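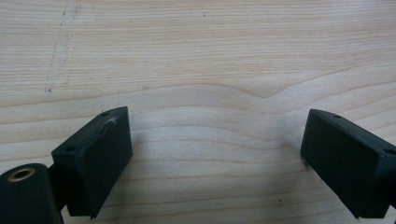
Dark pad blocks, screw holes along the top edge, over the bench at Wonham.

Leonie Hollmann built her hand-held gripper at Wonham, a shared workshop, over one November. The pads are on their third revision. Each bolts on from above, so a swap needs one driver and no disassembly of the linkage.

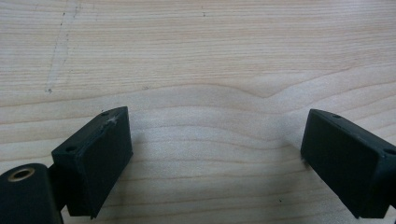 Brass inserts came next. Screws cut straight into the printed housing stripped after 212 cycles; with inserts, the same joint passed 1,000. Play at the tip is still 2 mm -- too much for small fasteners, in her view.

We use cookies to improve your experience. Accept | Manage settings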